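Sending flowers through Nestbridge: common questions

Reading time: 4 minutes

Nestbridge is the residents' building on Bollatham Street. We get a lot of calls from families about flowers and plants, more in May than in any other month, so the answers are collected on this page. If your question isn't covered, call the front desk.

Can I have flowers delivered to a resident?

Yes. Use the resident's full name and apartment number on the card. Florists often leave the apartment number off, and then the delivery waits at the desk until somebody can match it up. Please ask the florist to repeat the number back to you when you order.

When do you accept deliveries?

The desk takes deliveries every day from 9 a.m. to 5 p.m. Flowers that arrive by noon go up with the afternoon mail. Anything later goes up the next morning and spends the night in the cool room behind the desk.

Do you recommend a florist?

We don't have a contract with any florist. Many families use Dijkstra because the shop is close and the drivers know the side entrance. Grelent also delivers here, but not on Wednesday. Orders, refunds and complaints go to the shop you bought from.

Are roses allowed?

Yes, in all apartments. We ask that thorns be stripped from the lower stem. Residents on blood thinners can bleed a good deal from a small scratch, and most florists will strip the stems if you ask.
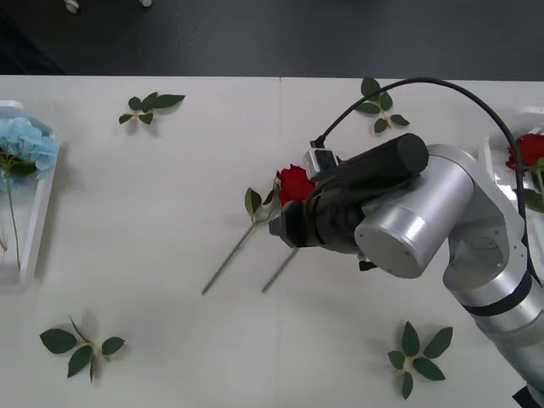
Photo: Nestbridge / Roos Dekker

Are there flowers you don't accept?

Lilies are not allowed anywhere in the building. Several residents keep cats, and lilies are poisonous to them, including the pollen and the water in the vase. Strongly scented flowers such as hyacinths may be kept in an apartment with the door closed but not in the hallways or the dining room.

My mother shares an apartment. Do I need to ask the other resident?

Please do. Some people have allergies they haven't mentioned to us. If you'd like the desk to ask for you, call before you place the order.

Do you supply vases?

There is a shelf of vases in the second-floor kitchen, free to borrow. Rinse them and put them back when you're done. We can't keep track of vases brought from home, so put a name on the bottom with a piece of tape.

Who changes the water?

The resident or a visitor. Care staff will help if they have time, but it isn't part of the care plan and we can't promise it. If you visit once a week, a potted plant may be less trouble than cut flowers.

How do I make cut roses last longer?

Cut a little off each stem at an angle when they arrive. Pull off any leaves that would sit under the water. Use cool water, change it every 2 days and trim the stems again each time. Keep the vase away from the radiator, out of direct sun and away from the fruit bowl. For a medium vase, 500 ml of water is usually enough, but check it the next day, as fresh roses drink a lot at first.

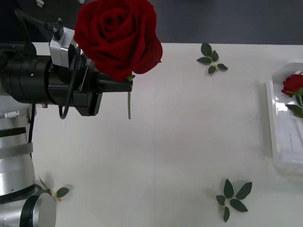
Two red roses.

Can I send a large arrangement for a birthday?

You can, but check the size. The windowsills are narrow and the side tables are small. Arrangements for the dining room should be low enough that people can see each other across the table. Floor-standing arrangements aren't allowed in the hallways, which have to stay clear for walkers and wheelchairs.

Are artificial flowers allowed?

Yes, and they suit residents with allergies or poor eyesight who might forget the water. Dust them every few weeks with a dry, soft brush. Fabric petals can lose color if they are washed, so try a damp cloth on the back of one petal first. If they stand in a light pot, put some gravel in the bottom so it doesn't tip over.

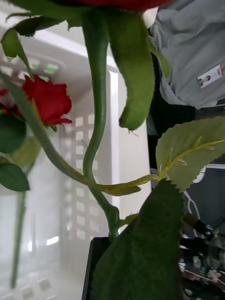 Plants and the garden

Can a resident keep potted plants?

Yes, as long as each pot has a saucer. Pots may not stand on the heating units. Balcony boxes must hang on the inside of the railing.

Can we plant something outside?

The raised beds are shared out in early spring. Ask for Stijn Verschueren at the desk and he'll put the resident's name on the list. Beds that haven't been planted by the end of May go to the next person.

What happens to flowers after a memorial service?

They stay in the quiet room for a few days unless the family wants them sooner. Tell Mieke Smits when you arrange the service, and she'll set aside anything you'd like to take home. Cards and ribbons are always kept for the family at the front desk.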